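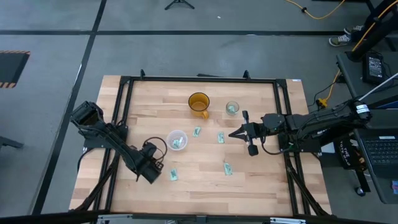
Chapter 9
Wood That Works for Its Living

Pick up any wooden spoon and look closely at the handle. Those fine lines running along it are the record of a tree's life, laid down season by season, and once you have learned to read them you will never see a floorboard or a chair leg in quite the same way again!

In this chapter we look at how wood grows, why it moves after it has been cut, and what joiners do about it. Wood takes in moisture from damp air and gives it back when the air is dry, so a plank swells and shrinks across its width through the year. Along its length it hardly changes at all. A wide board fixed too tightly will cup or split, sometimes with a bang loud enough to wake the house.

One very old answer is to cut the timber into narrow strips and glue them side by side. Each strip pulls its own way, and much of the movement evens out. Butcher-block tops are made like this, and so are many of the benches at the Tawhiri sawmill, which we visit on page 296. The mill cuts its boards in March and stacks them with gaps between the layers – a slow business, but a lovely one to watch.

Before you start, find three bits of scrap wood and keep them somewhere dry. You will need them for the first activity, where we weigh them, stand them in a steamy bathroom for 30 minutes and weigh them again.

Words to look out for: grain, growth ring, heartwood, sapwood, seasoning, cupping.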